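Guest house Flurngate - Frequently asked questions

Print this page | E-mail this page

Valdis Toom, July 19, 2018

Many guests write to us with the same questions before they travel, so I have collected the answers on one page. If your question is missing, please write to me and I will try to answer on the same evening.

How do I find the house?

From the bus station in Plulovside you walk along the river until the second bridge. After the bridge turn left and go up the hill. The house is green and has the name Flurngate over the door. Drivers should know that the street is narrow, and the parking place is behind the house, with the entrance from the side of the bakery. There is space for 8 cars. Please do not park in front of the neighbour's gate, also not for five minutes.

At what time can I arrive?

Rooms are ready from three in the afternoon. If you come earlier, you may leave your bags in the hall and go to see the town. If you come after ten in the evening, tell us one day before and we will send you the code for the key box. The key box is on the wall to the right of the door, quite low.

When must I leave the room?

Until eleven in the morning. When the room is free on the next night we can often give you longer, but please ask at breakfast and not the evening before, as we do not know it yet.

Is breakfast included?

Yes, for every room. It is served from half past seven until ten in the room on the ground floor. There is bread, cheese, eggs, porridge and my wife's plum jam. People who do not eat milk or wheat should write to us when they book. We can make a packed breakfast for walkers who start early - tell us before six in the evening.

What will I find in the bathroom?

Two towels for each person, a hair dryer, soap and shampoo. We stopped putting small plastic bottles in the rooms last August and the shampoo is now in a large bottle on the wall. Toothbrushes, combs and razors are not put in the rooms, but if you forgot yours, ask me and you will get one without payment.
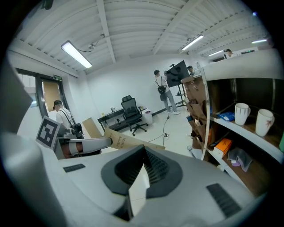

A toothbrush box, marked on the end.

Can I wash my clothes?

There is a washing machine in the cellar which guests may use between nine in the morning and eight in the evening. Washing powder stands on the shelf. We have no dryer, but in summer you can use the lines in the garden, and in winter the boiler room is very good for this purpose.

Do you accept dogs?

We accept one dog in a room, in the two rooms on the ground floor only. Please bring a blanket for it. Dogs cannot come to the breakfast room. Cats we cannot accept, I am sorry, my daughter is allergic.

Is there a lift?

No. The house is old and the stairs to the top floor are steep. If stairs are difficult for you, ask for a room on the ground floor when you book. The shower in room 2 has no step.

Where can we eat in the evening?

We do not cook in the evening. Most of our guests go to the Kolev, on the market square, where the fish soup is good and the portions are large. It is closed for the first week of every month. The Barberg is more quiet and a little more expensive, and you should reserve a table there. Both are ten minutes on foot, but the way back is uphill and takes longer.

Which walk do you recommend?

The path to the old watchtower starts behind our garden. It is well marked with yellow paint and takes two hours up and a little less down. The tower stands at 956 metres. After rain the last part is slippery, so good shoes are necessary. There is no water on the way.

How can I pay?

By card or in cash, on arrival or on departure, as you prefer. We do not ask for a deposit, except for groups who take the whole house.

What if I must cancel?

Until two days before arrival you pay nothing. After this we ask for the price of one night. If you are ill, telephone us and we will find another date together.

Is the internet fast?

It is fast enough for letters and for news. In the top rooms it is weak in the evening when everybody is using it - the walls are thick. The password is on the paper beside your bed.

May we make music in the garden?

Until nine in the evening, yes, with pleasure. After nine please go inside and close the windows.

Was this page useful? 14 shares | 3 comments

Print this page | E-mail this page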